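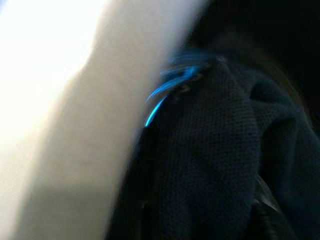

Navy knit or mesh, bunched up, pique side showing.

Pique polo: tumble or hang?

besson_fan wrote:
I have a stacked pair in a hall closet, dryer on top, front loaders both. The perforated steel drum is in good condition, no burrs that I can find with a nylon stocking. My question is about navy pique. After a few months of tumbling, the raised part of the knit goes gray along the folds while the dimples stay dark. Cotton, 100 percent according to the tag. Is that lint, abrasion or dye loss?

lakstead162 wrote:
Abrasion, mostly. The ribs between the dimples stand proud of the fabric and take all the contact. When a garment sits in the drum as a wad, the same high spots rub on every turn. Turn it inside out and shake it open before it goes in. Low heat.

Heather Gunn wrote:
I would check for lint before blaming the dryer. Press a strip of packing tape onto the gray area and pull it off. If the tape comes up fuzzy and the cloth looks darker, you have lint. If the tape is clean, the surface fibers are broken and you are seeing the undyed core.

besson_fan wrote:
Tape came up with very little on it. So broken fibers.

festell_owner wrote:
Or detergent residue. Powder in cold water will sit in the pores of a pique and dry pale. Run one rinse with no detergent and compare.

lakstead162 wrote:
Residue would be in the dimples. He said the dimples are dark.

festell_owner wrote:
It can be in both. I had it on the collar and the placket of a shirt washed in a Gestus, and a second rinse removed it. I am not saying abrasion is wrong. I am saying a rinse costs nothing and should be done first.

Heather Gunn wrote:
Agree on the rinse. Separate point about loading, because it affects both wear and dry time. With the dryer on top, people tend to push things in by the fistful and leave them as they land. Dark small items are the worst for this.

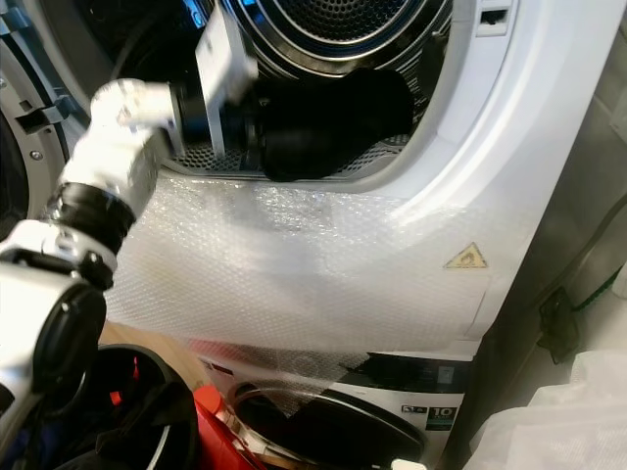

A bunched piece hanging over the bottom rim of the opening can also get pinched when the door closes. Push everything past the lip, then feel along the rim with your hand before shutting the door. On a stacked unit you may not have a good view of the bottom of the drum, so do the same when unloading. I have found black socks in there two loads later.

besson_fan wrote:
Understood. Does it matter what goes in with the polos? I have been drying them with towels to save a cycle.

lakstead162 wrote:
That is your problem. Terry is heavy, it holds water longer, and the polos are dry well before the towels are. After that they are just being sanded. Dry 4 polos alone and take them out slightly damp at the seams.

festell_owner wrote:
Too small a load for some moisture sensors. Mine reads 2 shirts as dry and stops. Use a timed cycle if yours does that.

Heather Gunn wrote:
Or skip the dryer for anything navy. I hang pique on a wide hanger and smooth the placket by hand. Takes overnight.

lakstead162 wrote:
Line drying leaves pique stiff. Ten minutes on low afterward fixes it, with far less wear than a full cycle.

besson_fan wrote:
Results so far. The extra rinse made no visible difference, so I am ruling out residue. I have moved the towels to their own load and the polos go in inside out on a timed low cycle. The gray is still there on the old ones, as expected. I bought a new one in the same navy and will compare it with the old ones in February.

festell_owner wrote:
Fine, abrasion then. Post the comparison, and note the cycle length.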